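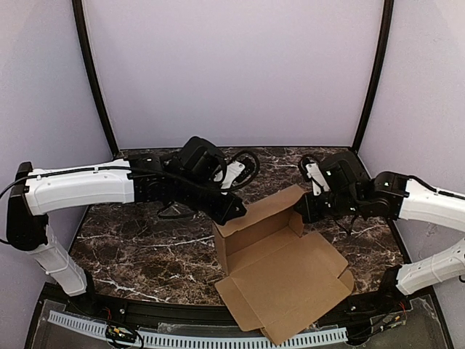
Do I have to finish all the Level 1 modules before I can book the Level 2 exam? (Dravell bookkeeping certificate)

Posted in: Courses and Qualifications > Distance learning

Hi all, first post, so sorry if this is in the wrong section.

I signed up for the Dravell bookkeeping certificate in June through Saithong (they're the reseller my sister used, and they had the group discount going, so I paid a good bit less than the price on the main site). I've been doing payables for a landscaping company for years and I'm only going for the piece of paper because my boss said she'd bump me up a pay grade if I got it.

So here's my problem. I've finished modules 1 through 4 of Level 1 and they were fine, a little slow if you already do this for a living. Modules 5 and 6 are payroll and sales tax, and I do both of those at work every single month. I'd really like to skip ahead and book the Level 2 exam for the fall sitting. The booking page lets me pick a date and a test center and everything, and then on the last screen there's a gray box that says "Prerequisite status: pending" and the Pay button doesn't do anything. I click it and it just sits there.

The handbook has one sentence on it, page 59, and it says candidates "should normally have completed" Level 1. What does normally mean?? Is that a rule or a suggestion? I emailed Saithong and got an auto reply with a ticket number, and then a second auto reply telling me my ticket had been received. That was two weeks ago.

Other things that might matter:
I'm on the self-study plan, no tutor.
I have an associate degree, but it's in hospitality.
I bought the Level 1 and 2 bundle, so Level 2 is already paid for, and the exam fee is separate ($141 I think, it was $102 when my sister did it).

Can I get around this, or do I need to just sit down and grind through payroll and sales tax? And if I do have to do them, how long did it take you? I'm studying mostly after 9 p.m. when the kids are down, so I'm not fast.

Thanks in advance!

3 answers

Answer from Wanpen Chaimongkol
Marked as helpful by the original poster

Hi and welcome! I finished both levels last year and I had the exact same gray box, so I can help with at least part of this.

"Normally" means there's an exemption process and they don't advertise it very well. If you log in to the Heron portal (that's the Dravell student site, separate from whatever login Saithong gave you) and go to My Record, then Prior Learning, there's a form for claiming a module on the basis of work experience. You can claim up to two Level 1 modules that way. Payroll was one of mine! I had to upload a letter from my manager on company letterhead saying what I did and for how long, plus a one-page summary in my own words. They sent the first letter back because it said I "helped with" payroll and they wanted it to say what I was responsible for, so have your boss be specific. Mention whether you file the returns or only prepare them. Mention the software too.

The second one I tried to claim was sales tax and they turned it down. My state doesn't match what's in the syllabus very well and my work only covered one kind of filing, so I ended up doing that module after all. You might have better luck if you handle more than I did.

Some things I wish I'd known going in:

The form has to go through Heron. If you send your letter to Saithong they'll forward it, eventually, and you'll lose a lot of time. Saithong sells you the course and that's pretty much the end of it. They're fine for the discount and I'd use them again, but for anything to do with your record, go direct.

It took 31 days for my payroll exemption to come through. The page says "within four weeks," so a little over. Booking for the fall sitting closes way before the exam itself, so I'd get that form in tonight if you can.

While the claim is open, the box will still say pending. Don't panic and don't keep clicking Pay. A woman in my study group got charged twice when hers finally cleared and it was a pain to get the money back.

As for how long the modules take, sales tax took me three weeks at maybe an hour a night, and I was not rushing (I also fell asleep on the workbook more than once). The end of module quiz is open book. You can retake it, but there's a two day wait between tries.

One more thing and then I'll stop. Even if you get out of payroll, look over the module 5 reading before Level 2. There's a big question on the Level 2 paper about payroll accruals and they word it their own way. I do this stuff at work too and I still had to read it three times.

Good luck! The pay bump is worth it, I got one too.

Answer from ledgerlou

just do the modules. I had 59 pages of notes for payroll and used maybe half but its easy stuff if you already work in it. took me a weekend. by the time you get the letter and wait on the form you could be done with both

also check your bundle has an expiration date, mine was 18 months and I didnt know till I got the warning email

Answer from Aldo Pace

I'm going to half disagree with both of the above, sorry!

I went through the same certificate, but I came to it from the Lokero starter course, and they let me carry over two Level 1 modules automatically. If you've ever done the Lokero one (a lot of employers used to hand it out as free training, so it's worth asking your boss), check that before you bother with letters. It shows up under Transfers and not under Prior Learning, and mine went through in a couple of days. If you never took it, ignore me and go with what Wanpen said.

On doing the modules in a weekend, sure, if you have a weekend. I've got two kids and a dog and it was more like a month for me, with one failed quiz in there. The quiz isn't hard, but it's picky about rounding. Read the instructions on that page every time, they change between questions.

I'd also call and not email. The number is at the very bottom of the Heron login page in tiny print. I called right after lunch and got a real person in ten minutes or so. She could see my prerequisite status on her end and told me which module was holding it up. In my case it was module 2, which I'd finished, but I'd never hit the final Submit on the quiz. So look at your own record before anything else, make sure 1 through 4 say Complete and not In Progress.

I'm not sure about the $141, by the way. I paid $102, but I sat it a while back and I've heard it went up. The test center may add its own fee on top. Mine did, and I didn't see it until the confirmation came.

Comment from the original poster

Thank you all so much! Aldo, you were right, module 3 says In Progress and I could have sworn I submitted that thing. Fixed now. Wanpen, I found the form and my boss is writing the letter, I told her no "helped with." I'm claiming both and if they say no on sales tax I'll just do it. Never did the Lokero course unfortunately.

Does anybody know if the letter has to be signed in ink or is a typed signature okay?

Reply from Wanpen Chaimongkol

Mine was signed in ink and scanned. I don't know if typed is okay, I'd have her sign it to be safe!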